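Subject: Re: [bench-arms] Printed fingers and the steamer lid
Date: Wednesday, November 8, 2023

On the list, Núñez Row workshop wrote:

> We have the same arm on the bench here and have given up on
> small knobs. Ours closes fine on blocks, but anything with a
> round handle squirts out sideways. Did you change the fingers
> or the code? Also, is the wrist camera worth the trouble? We
> have one in a drawer, still in its bag.

Both, but the fingers first.

The originals that came with the Bendari kit are flat on the inside and too stiff. On a cylinder they touch along one line each, so if the wrist is a few degrees out the knob rolls. I printed a second pair with a shallow vee down the inner face. PLA cracked at the screw holes after an evening. PETG has held so far at 4 walls. Print them on their side or the layers will split where the load is.

The code change is small. I was sending the gripper straight to its closed position and letting the servo stall. Now it closes in steps, reads the current after each one, and stops when the reading goes over a threshold. Mine is set to 125 in whatever units the Jalomport board reports. The manual doesn't say what they are. Start lower than that and work up, as your servos may not be the same batch.

The job I'm using to test it is the toy steamer. The arm has to come in over the yellow rim, open, get hold of the knob on the flat orange-tan disc inside, and lift it clear without dragging the basket along. Coming in too low is the usual fault. The finger catches the rim and the whole basket slides across the cloth.

As for the camera, yes, fit it. I spent two evenings trying to do this from a webcam on a shelf and the arm blocked the view each time it mattered. From the wrist you get the fingers and the target together, and you can judge the gap.

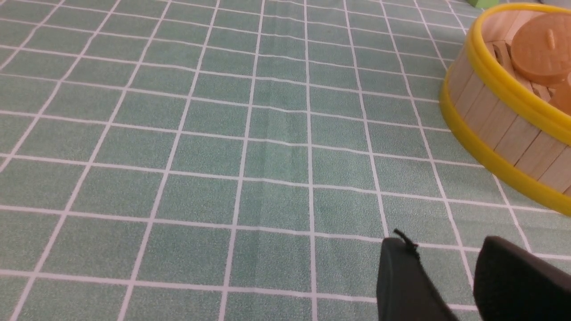 Núñez Row asked off-list whether the grid on the cloth is used for calibration, and said they had been about to order a proper printed board for theirs.

It isn't. I did try it. The lines bow in the wrist camera until you correct for the lens, and cloth creases, so the corners are never quite where the maths wants them. A flat board is the right thing for calibration. I do it once with the board, put the board away, and lay the cloth back down. The grid is handy by eye, though. If I bump the basket I can put it back within a square, which is good enough for a repeat run.

Two things still wrong here:

- The camera cable is too short and pulls at the connector when the wrist turns past halfway. I've ordered a longer one from Hekance, due in December.
- Backlash in joint 3. I have shimmed it and it's better, but the tip still wanders when the arm is stretched right out. Keeping the work close to the base helps more than the shim did.

I can post the finger files if anyone wants them. They're in millimetres and the screw spacing is for the Bendari mount, so check yours before printing. The stepping code is a single file and needs the board's own library, nothing else.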